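Cayetano Rivas
A thread about laundry, from a man who owns one green basket and has been losing to it since April.

1/
Every article on folding starts with "find a clear, flat surface", as though we've all got one going spare. Mine used to be the bed. The trouble with the bed is that at 11 pm you want to get in it, so the clean pile goes on the chair, and then you don't own a chair any more.

2/
So I've become a table person. Basket at the back right corner, finished pile at the back left, the middle kept free for the work. Sounds fussy. It's the only part of this system I'd defend in court.
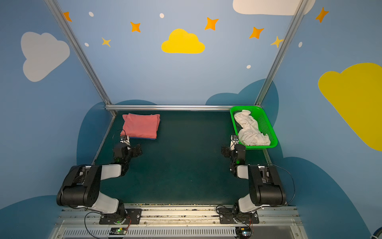 The white thing always ends up last. I leave it bunched in the basket and tell myself it's relaxing in there. It is not relaxing. It's developing the kind of creases you can only get out with steam or a funeral.

3/
Someone asked why pink goes on top of blue. Colour theory, mate. Also pink was next.

4/
Rules for a soft cotton thing that has forgotten what shape it is:

Find a seam. Any seam. A seam is the only straight line you're going to be offered.

Pick it up near a corner and let the rest hang. You'll get something like a sad tent. Carry on.

Lower it with the seam running the way you want the fold to run, then smooth outwards from there. If you start in the middle you just push the wrinkles around until they find a new place to live. 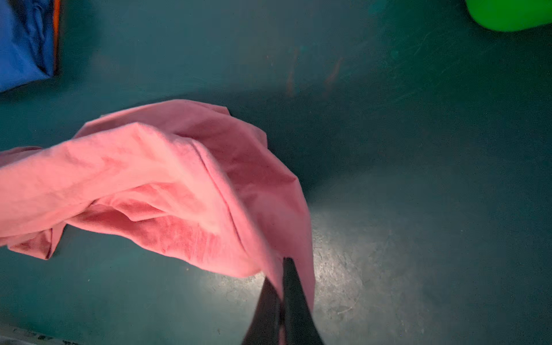 5/
On fold size. I fold to the width of the shelf, and the shelf is 32 cm, so everything I own is now a rectangle that suits a shelf. My mum folds to the width of her forearm and is faster than me by a distance I don't want to talk about.

6/
Yes, I've seen the Wurneo folding board. My cousin lent me hers. It makes 6 beautiful shirts and then you have to find somewhere to keep a folding board. I kept it on the chair.

7/
Replies are very concerned about light. Fair enough, I've worn one navy sock and one black sock to a wedding. But a bright patch on a dark green surface mostly shows you how scratched the surface is, and then you're thinking about that instead of the washing. 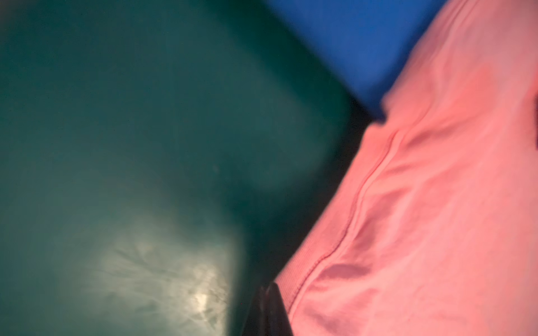 Anyway, dark things on a dark table, not ideal. Blue is fine. Blue announces itself. I lost a bottle green jumper for the better part of an evening and it was under my elbow.

8/
Thick cloths are a separate sport. Anything fleecy, or anything pretending to be a towel, will not hold a sharp edge and I'd like us all to stop asking it to. Fold it, press the air out with a flat hand, accept the bulge at one corner. The bulge was always coming.

9/
And check underneath before you call it done. A soft bundle will sit on top of anything and look innocent. If there's a bit of bright orange poking out at the side, that is not part of the towel.

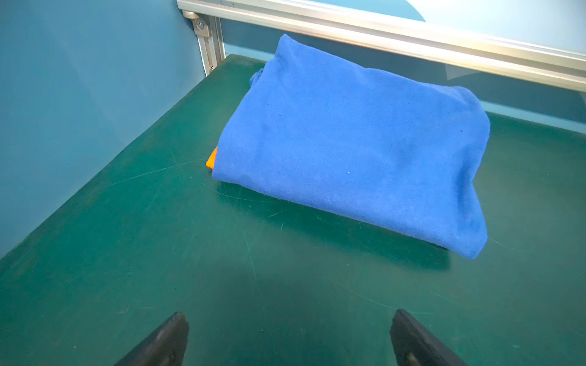
10/
Lint. Blue collects it like it's being paid. I bought a roller from the homewares place in Haltside, 20 sheets, and got through the lot on two jumpers and the knee of my trousers. A damp hand does nearly as well and doesn't come with a refill program.

11/
Time trial, since you lot insisted. Full basket, kettle on at the start. I'd finished my tea and most of a second one before I got to the white thing. I then put the white thing back in the basket.

12/
A bloke in the replies has informed me there are 2,000 ways to fold a T-shirt. I have met three of them and was only introduced properly to one.

13/
Fitted sheets: no. Please stop asking. I roll mine into a ball, put the ball in the pillowcase and shut the cupboard with my hip – same as everyone on this website, including the ones posting videos.

14/
Off to iron the white thing. Muting this for the night.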